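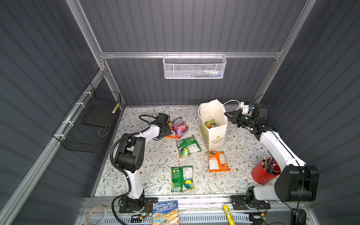

4 min read

The Tablecloth

My aunt left me the tablecloth and she left my cousin Tharushi the house, and for the first month I'd have told you I was fine about it.

It was a vinyl thing, vines all over it, little brown flowers, the sort you buy off a roll at the hardware. It had lived on the kitchen table at Stesstead since before I could see over the edge. The will said, and I'm quoting because I read it enough times, "the good cloth from the kitchen". The good cloth! There was a linen one in the hall cupboard that had never been unfolded, and Tharushi got that with everything else.

So I drove up on a Thursday to collect my inheritance. Tharushi Sultana came out to meet me in Aunty's gardening clogs, which annoyed me more than the house did.

"I wiped it down for you," she said.

"You didn't need to."

"There was jam on it."

I'd have liked the jam, to be truthful, but you can't say that to a person holding a sponge. We went in. She'd painted the kitchen already, a sort of colour that wasn't quite grey, and she'd moved the kettle to the other side of the stove. I stood there reaching for it in the wrong place like a goose.

We had tea. Then we had the conversation you have, about the solicitor (old Jakubowski, who'd called both of us by our mothers' names) and about the neighbours and whether the plum tree would make it through another January like the last one. Neither of us mentioned the tablecloth, although our elbows were on it.

"She taught me to play cards on this," Tharushi said at last.

"She taught me to play cards on this."

"She cheated."

"She never cheated," I said. And then I thought about it. I thought about how Aunty always sat on the stove side, and how she'd smooth the cloth down with the flat of her hand before every deal, and how she won. She won for years. She won my pocket money off me when I was eight and bought me an ice cream with it, and I said thank you.

Tharushi didn't say anything. She picked up the corner on the stove side and folded it back.

The underside of vinyl has that fuzzy backing, you know the one, and Aunty had stitched a pocket to it. A neat little pocket in blue cotton, right where her knee would have been. I put my fingers in and there was the queen of hearts, gone soft as flannel, and behind it a folded bit of paper.

I'd like to say it was a letter. It was a score sheet. Two columns, one with my initial at the top and one with Tharushi's, in that slanty pencil of hers, going down and down in smaller and smaller writing until they ran out of page. She'd added them up at the bottom. I owed her 397 dollars. Tharushi owed her 133.

"How do I only owe 133?" said Tharushi.

"You were a worse loser. She probably went easy."

"I was not a worse loser."

"You threw a plum at me."

"That was Gutitum," she said, and I had to put my cup down. I hadn't thought of Gutitum in twenty years. It was a game we'd made up ourselves, the two of us, under that same table, and the only rule I could remember was that if you said the name out loud you lost. She'd just said it. She knew it too, I watched it come over her face, and then of course I'd said it back to her in my head and couldn't tell if that counted.

We got the cards out after that. They were in the Skultier biscuit tin with the dead batteries and the string, and we put the queen back in with the rest and found that made two of her. We played anyway. I sat stove side. Tharushi said that was suspicious and made me swap at half-time, and then she won six hands straight and I made her stand up and show me her lap.

It was dark by the time I rinsed the cups. Tharushi had started rolling up the cloth for me, from the far end, very careful, tucking in the sides so it wouldn't crease – and the table underneath was a horrible pale yellow pine with a burn on it the shape of an iron. I'd never seen it before in my life.

"Oh, put it back," I said.

"It's yours."

"I know it's mine. I'm leaving it here."

She looked at me for a bit. Then she rolled it out again and smoothed it down with the flat of her hand, and I told her I'd be up next Thursday, and to bring her 133 dollars.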